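Purga del circuito hidráulico en elevadores de dos columnas Szalai

El procedimiento se aplica a los elevadores con central electrohidráulica y cilindro por columna. Debe realizarse tras sustituir un latiguillo, una junta de cilindro o la propia bomba, y siempre que los carros suban a tirones o con desfase entre columnas.

Material necesario: aceite hidráulico ISO VG 32, llave fija de 13, tubo transparente, recipiente de recogida y paños que no suelten pelusa.

Preparación

Retire el vehículo y baje los carros hasta el tope inferior. Corte la alimentación en el interruptor general y bloquéelo. Compruebe el nivel del depósito con los cilindros recogidos; el aceite debe alcanzar la marca superior de la varilla. No mezcle aceites de distinta base.

Purga

1. Conecte el tubo al purgador de la columna principal e introduzca el otro extremo en el recipiente.
2. Restablezca la corriente y suba los carros en vacío 49 cm.
3. Afloje el purgador media vuelta y accione la bomba en pulsos de 3 segundos, hasta que el aceite salga sin burbujas.
4. Cierre el purgador y repita la operación en la columna secundaria.
5. Baje hasta el tope y reponga el nivel.

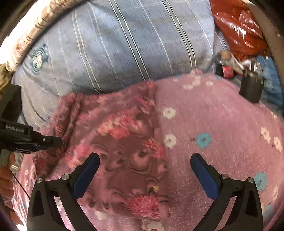

Krisztina Szabó escribe que en su Prumon la columna secundaria seguía retrasándose después de dos purgas completas, y pregunta si conviene insistir o revisar antes los cables de igualación. Procede lo segundo: con el circuito ya purgado, un desfase constante suele corresponder a un cable destensado. Si el desfase varía de una subida a otra, queda aire en el cilindro y hay que repetir los pasos 1 a 5.

Comprobación final

Realice tres ciclos completos sin carga. Después suba un vehículo ligero, deténgalo a media altura sin apoyar los trinquetes y mida la distancia del carro al suelo. Vuelva a medir a los diez minutos, sin que nadie permanezca bajo el vehículo. Con una lectura inicial de 359 mm, una segunda de 358 mm es admisible. Un descenso mayor indica fuga en la válvula de bajada o en las juntas.

Anote la intervención en el libro de mantenimiento del elevador, con el tipo de aceite y la cantidad repuesta.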